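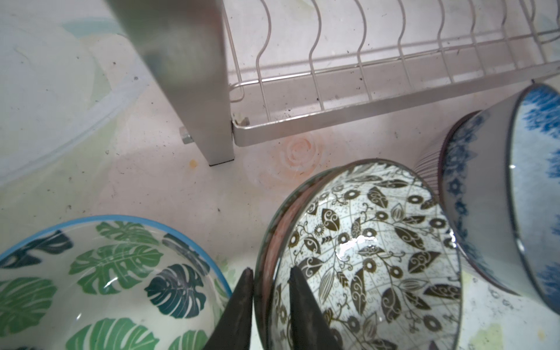 Zemwood Home Forum > Kitchen & Table > Mismatched bowls: keep or purge?

Posted Tuesday, October 21, 2025

siltandspoon
OK so I need opinions. I have 19 bowls and not one set among them. Blue and white, leafy green ones, black and white flowers, you name it. I love them (I really do!) but the cabinet is a disaster and my sister-in-law keeps telling me to buy 12 plain white ones and be done with it. Is she right? They're all different depths so they stack badly, and I'm forever lifting out five to get to the one I want.

plainwhite_pat
She's right, sorry. I donated all my patterned stuff and got the Siken white cereal bowls. They nest flat and food looks better in them. Soup on top of a busy print looks like something fell in the garden.

marrowbean
Disagree completely. My everyday bowls came from the flea market in Gellthorpe, 2 dollars each, and my kids each have "their" bowl, so I always know who left one on the couch. Try getting that from plain white.

siltandspoon
Ha, the couch thing is a very good point. Pat, I did look at plain ones and felt sad in the store, if that tells you anything.

oldcrockery
Sort by rim width and forget the pattern. Widest on the bottom, and no stack higher than four. Put a paper towel or a bit of felt between them if the glaze is glossy, the unglazed ring on the foot will scratch the one under it.

plainwhite_pat
Felt between cereal bowls? Who has time for that on a Monday morning?

oldcrockery
Me. Mine have lasted.

marrowbean
I use coffee filters. Cheap, and they don't slide around. Also look at a wire shelf riser, I have a Fuchs one and it doubled my space. Measure your shelf first, mine fit with almost nothing to spare.

siltandspoon
Oh a riser! I think I could do deep ones below and the shallow ones on top. And I'll let go of the chipped ones, I can admit that much.

plainwhite_pat
Fine, that's a compromise I can live with. Keep the blue and white at least.

siltandspoon
The blue and white was always staying, Pat. Going to measure the shelf tonight.

2,806 views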